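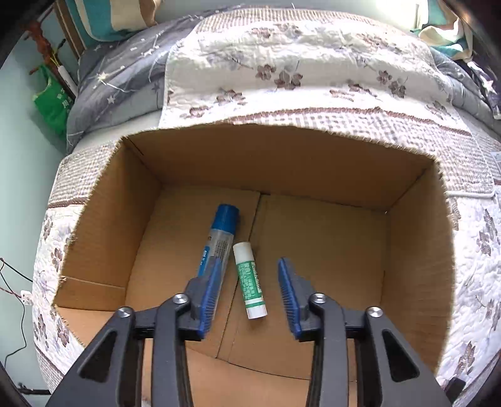
Henrique Vieira hält den Zeitplan für ehrgeizig, aber machbar: Wenn die Anmeldungen bis Ende Februar vorliegen, könne der erste Kurs noch vor den Osterferien beginnen. Er habe in den vergangenen Jahren zu viele Bücher weggeworfen gesehen, an denen nur der Rücken gebrochen war.

Planmont startet Reparaturprogramm für Leihbücher in Latville

Latville. Der Buchbindebetrieb Planmont und die Stadtbücherei Latville richten gemeinsam eine offene Werkstatt für beschädigte Bücher ein. Ab dem Frühjahr werden dort ausgesonderte und reparaturbedürftige Bände aus dem Bestand der Bücherei instand gesetzt. Das Projekt trägt den Namen Tristus und ist zunächst auf zwei Jahre angelegt.

Bei der letzten Durchsicht des Bestandes wurden 2.687 Bücher mit Schäden erfasst. Bei den meisten handelt es sich um gelöste Seiten, eingerissene Vorsätze oder abgestoßene Ecken. Eine Neuanschaffung kommt bei vielen Titeln nicht in Frage, weil sie vergriffen sind. Das betrifft vor allem die heimatkundliche Abteilung und ältere Kinderbücher.

Im ersten Jahr sollen 700 Bände bearbeitet werden. Den Anfang macht die Kinderabteilung, danach folgen die Kochbücher und die Reiseliteratur. Bände mit Schimmelbefall sind ausgenommen und werden weiterhin gesondert gelagert.

Kurse für Anfänger

Teil des Programms sind Kurse, in denen Interessierte einfache Reparaturen erlernen. Insgesamt stehen 60 Plätze zur Verfügung, verteilt auf fünf Gruppen. Vorkenntnisse sind nicht erforderlich. Behandelt werden das Einkleben loser Blätter, das Hinterlegen von Rissen mit Japanpapier und das Erneuern von Buchrücken bei Leineneinbänden. Fadenheftung ist einem Aufbaukurs vorbehalten, der im Herbst stattfinden soll.

Die Kurse finden jeweils am Samstag von 10 bis 13 Uhr im Erdgeschoss der Bücherei statt. Werkzeug und Pressen stellt Planmont. Eigene Bücher können mitgebracht werden, pro Person höchstens zwei. Wertvolle oder sehr alte Stücke sollten vorher mit der Werkstattleitung besprochen werden - nicht jeder Einband eignet sich als Übungsobjekt.
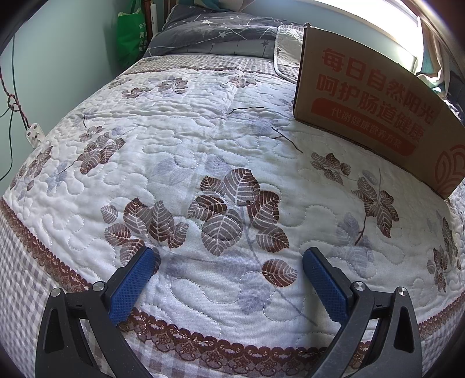 Was geschieht mit Büchern, die sich nicht mehr reparieren lassen?
Sie werden zerlegt, und brauchbare Teile wie Deckel, Gewebe und unbedruckte Vorsatzblätter dienen als Material für andere Reparaturen. Der Rest geht ins Altpapier.

Finanzierung und Material

Die Papiergroßhandlung Atinga beteiligt sich mit einer Materialspende. Sie umfasst 500 Bogen Vorsatzpapier in drei Farbtönen sowie Gewebe für die Rücken. Die laufenden Kosten teilen sich Planmont und die Bücherei. Für die Teilnehmenden fällt lediglich ein Beitrag für Verbrauchsmaterial an, dessen Höhe bei der Anmeldung bekannt gegeben wird.

Reparierte Bände erhalten einen kleinen Stempel auf dem hinteren Vorsatz und gehen anschließend zurück in die Ausleihe. Für sie gelten die üblichen Leihfristen.

Anmeldung

Anmeldungen nimmt die Stadtbücherei Latville an der Ausleihtheke entgegen. Die Plätze werden in der Reihenfolge des Eingangs vergeben. Jugendliche können ab 14 Jahren teilnehmen, bei Minderjährigen ist die Unterschrift eines Elternteils nötig.

Pressekontakt: Planmont, Öffentlichkeitsarbeit, Latville. Abdruck honorarfrei, Belegexemplar erbeten.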